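How to clean and look after a stainless steel kitchen sink

Last updated January 5, 2020

A stainless steel sink is hard to damage and easy to make look bad. Most of what people take for wear is limescale, soap film or a thin layer of grease, and all three come off with things you probably have in the cupboard. This page covers the daily wipe, the weekly clean, marks and rust spots, the plughole, and how to use a rack inside the sink without leaving lines on the steel.

It applies to ordinary brushed steel sinks. If yours is mirror polished, leave out anything that mentions a cream cleaner, as it will dull the shine. If it has a coloured coating, follow the maker's leaflet instead.

What you need

Washing-up liquid
A soft sponge or dishcloth
Bicarbonate of soda
White vinegar, the clear kind
A cream cleaner for steel (optional)
An old toothbrush
Two dry cloths, microfibre if you have them
A small jug

Don't use steel wool, wire brushes or green scouring pads. Wire wool sheds tiny bits that lodge in the surface and rust, and it is then the bits you see going brown and not the sink. Don't use bleach either. Thick bleach left overnight in a steel sink can pit it, and the pits are there for good.

Find the grain first

Brushed steel has a grain, like wood. Look at the bottom of the sink from a low angle with the light on and you will see very fine lines. On most sinks they run the long way on the bottom, but the walls can go either way, so check each one. Whenever you rub with anything stronger than a wet cloth, rub along those lines. Rubbing in circles leaves swirls that catch the light.

The daily wipe

This takes a minute after the last washing-up of the day.

1. Tip out any bits from the strainer.
2. Rinse the whole basin with warm water, walls included.
3. Put a drop of washing-up liquid on the sponge and go over the bottom, the walls and the rim.
4. Rinse again. Soap left to dry is what makes the grey film.
5. Dry with a cloth.

Step five is the one that gets skipped. In a soft water area you can get away with it. We are in a hard water area, and if I leave it for three days the drips show as white rings.

The weekly clean

Take everything out of the sink, rack and washing-up bowl included, and stand it on a towel.

1. Wet the sink all over, then shake bicarbonate of soda over the bottom. A thin, even dusting is plenty.
2. With a damp sponge, work the bicarb along the grain. Press lightly. It should feel like a soft paste. If it feels dry and gritty, add water.
3. For the walls, put some bicarb straight on the sponge, as it won't stay on a vertical surface.
4. Use the toothbrush in the corners. Sinks with tight square corners hold more dirt than the rounded pressed kind, and a sponge won't reach right in.
5. Rinse with the jug, starting at the top of the walls and working towards the plughole.
6. Wipe with vinegar on a cloth, leave for five minutes, rinse.
7. Dry.

Some guides tell you to pour vinegar on top of the bicarb and let it fizz. It does no harm but the two cancel each other out, so you end up scrubbing with slightly salty water. Use one, rinse, then use the other.

If your worktop is marble, limestone or any other natural stone, keep the vinegar well away from it and mop up splashes at once. Tiles with old grout don't like it much either.

Limescale around the tap

The base of the tap is where scale builds up, as water sits there between uses. Soak a strip of kitchen paper in vinegar, wrap it round the base and leave it for twenty minutes. Then brush with the toothbrush and rinse well. Don't leave vinegar on a chrome tap for hours. If the scale is thick, do it again the next day.

For the end of the spout, put a little vinegar in a small freezer bag, hold it over the spout with an elastic band, and give it the same twenty minutes. If your tap has a small mesh insert that unscrews, take it out and soak it in a cup.

A tap that never quite stops will undo all of this, and will leave a pale streak down the steel below it. A new washer or cartridge is a cheap job and worth doing before you spend an afternoon on the streak.

Rust spots

Small brown spots are nearly always something else rusting on the steel: a tin left standing in the wet, a hairgrip, a bit of wire wool. Make a thick paste of bicarb and water, put it on the spot and leave it for an hour. Rub along the grain with a soft cloth and rinse. If there is still a shadow, use the cream cleaner, again along the grain.

Scratches

A new sink will show every scratch for the first few months and then they blend in. You can buy kits that claim to remove them. I tried one years ago and got a smooth patch that looked worse than the scratch did. If you have one deep mark, leave it.

The plughole and overflow

Lift out the strainer and scrub both sides with washing-up liquid. Put two tablespoons of bicarb down the plughole, leave it for ten minutes, then follow with a kettle of hot water that has stood for a few minutes off the boil. If you have plastic waste pipes, don't use water at a full boil.

The overflow is often forgotten and is a common cause of a smell that won't go away. Squeeze some soapy water in with the toothbrush, work it about, and pour a jug of warm water through.

Racks and bowls in the sink 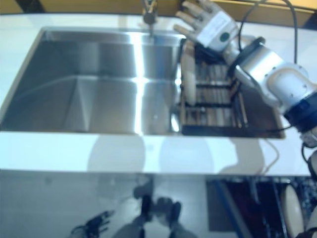
Draining in the sink saves worktop space and keeps the drips off the counter. The catch is that whatever touches the steel traps water under it, and the water leaves an outline. I like a slatted rack that takes up one side and leaves the rest of the basin clear for rinsing, with the plates stood on edge between the slats, as the white one is in this sink. Plates on edge shed water faster than plates laid flat. Leave a gap between them if you can.

Check the feet of the rack before you put it in. If they are bare metal, or the rubber caps have gone hard, they will scratch. Folley, the hardware shop near us, sells replacement caps loose, and a bit of clear tubing cut to length does the same job.

Lift the rack out at least every other day and wipe underneath. Once a week, wash it in hot soapy water with the toothbrush between the slats, rinse it, and stand it somewhere airy until it is dry. If it has gone slimy, soak it in the bath or a large tub for half an hour first. Wooden racks shouldn't be soaked – scrub them quickly and dry them standing up.

The same goes for a washing-up bowl. Tip it up against the side of the sink when it is empty so that air can get beneath it. Rubber mats are the worst for marks and should come out every night.

A bit of shine

After the weekly clean, when the sink is completely dry, put two or three drops of olive oil or baby oil on a cloth and rub it in along the grain. Buff with a clean dry cloth until it doesn't feel greasy. Water then beads up and runs off for a day or two. It is only for looks, and it washes away, so I do it when people are coming and not otherwise.

Things to keep off the steel

Salt, left in a heap or in strong brine
Neat bleach and descalers containing hydrochloric acid
Silver dip
Wet tins and cast iron pans left overnight
Tea bags, which stain if they sit

If any of these do get left in the sink, rinse with plenty of cold water straight away and wash as normal. Tea stains that have already set will usually shift with the bicarb paste and ten minutes' wait.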